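Pale wood-grain tabletop

A pale wood-grain tabletop is a table surface in cream, blond or light beige, with a visible grain that may be natural or copied. Furniture sellers tend to group all such tops under one name, usually "light wood," and the term says little about what lies beneath the surface.

Appearance

The grain usually runs in long lines, often at a slant to the viewer when the table is seen from a corner. Streaks of warmer yellow are common.
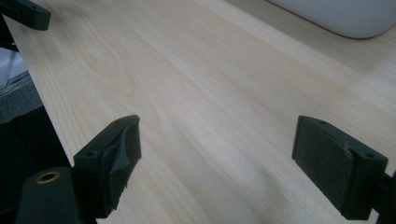
Sellers often claim that a pale top "hides everything." The claim deserves doubt. Dust is harder to see on cream than on black, but smudges show up wherever light falls across the surface at a low angle.

Swirls and arches in the figure are sometimes offered as proof of solid wood. They prove very little — a printed sheet can carry the same curves. Keabetswe Le Roux, who repaired tables in Kestaton, advised buyers to check whether the grain carries on over the edge, and even then to ask.

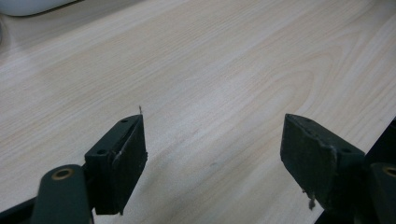 Care

Most advice comes down to a damp cloth and a dry one. Proseck, a polish maker, long promised a finish that would last 6 months, a figure for which it published no tests. Heavy polish adds glare, and on a glossy top it can make smears easier to see.

See also: Table; Wood grain; Veneer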